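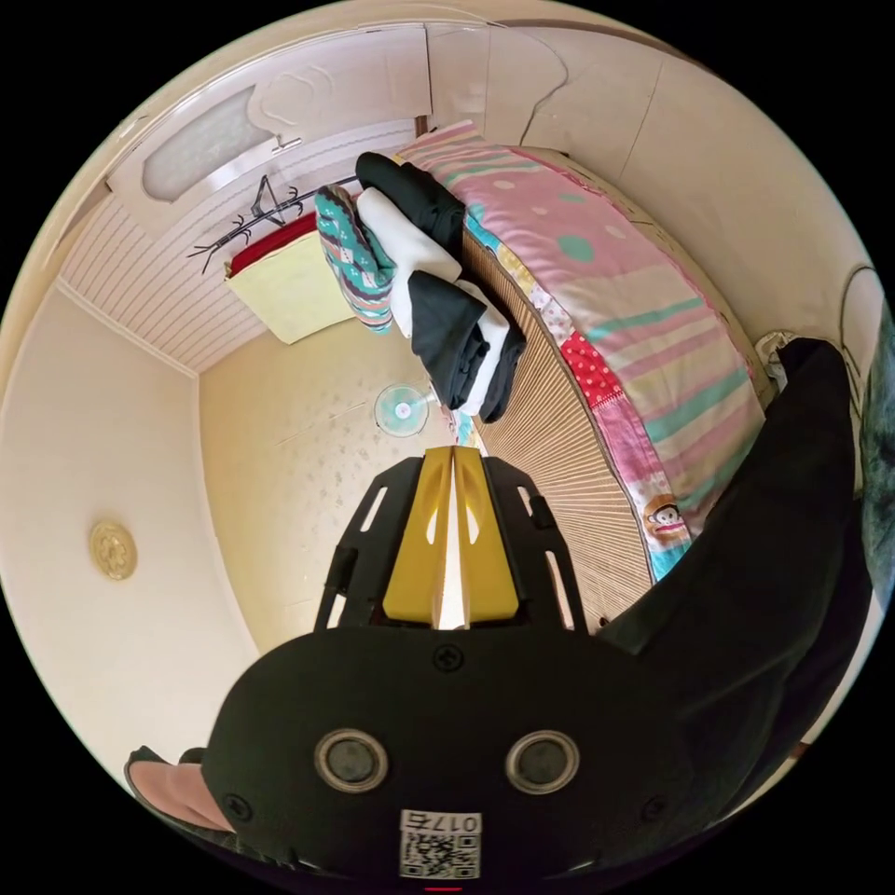
Figure 2. Hand-held gripper in a bedroom, fingers closed. The label with the unit number and QR code is on the front of the body, under the two sensor openings.

3.2 Care of the hand-held units

Each Trestix unit is identified by the number on its label. The operator scans the QR code at the start of a session, and the number is stored with every recording made that day. When a unit is repaired, it keeps its number and a new calibration record is opened under it.

The two yellow fingers are the parts that wear fastest. They are held in the slotted black frame on top of the body (Figure 2) and must meet in the center when closed. Operators check this before recording by closing the fingers on a strip of office paper. If the strip slides out, the finger pair is replaced. We did not allow one finger to be changed alone, as mixed pairs closed off center in our May tests. Pairs were also replaced after 900 closing cycles, whatever their condition.

The sensor openings are wiped with a dry microfiber cloth. Alcohol wipes were used at first and left streaks, which showed up as false readings at short range. Jennylyn Tiongson rewrote the cleaning sheet after this, and the earlier recordings from the Drarnevton homes were reprocessed.

Calibration takes 6 minutes on the bench. The unit is clamped upright, the fingers are opened and closed three times, and the closed position is saved as zero. A unit that drifts from its saved zero during a session is taken out of use. Jericho Espiritu and Lilibeth Mangubat did all bench work, so differences between technicians are small but cannot be ruled out.

Operators worked in furnished rooms and did not move furniture for the recordings. Sessions were limited to 90 minutes, after which the unit went back on charge and its finger screws were checked for tightness.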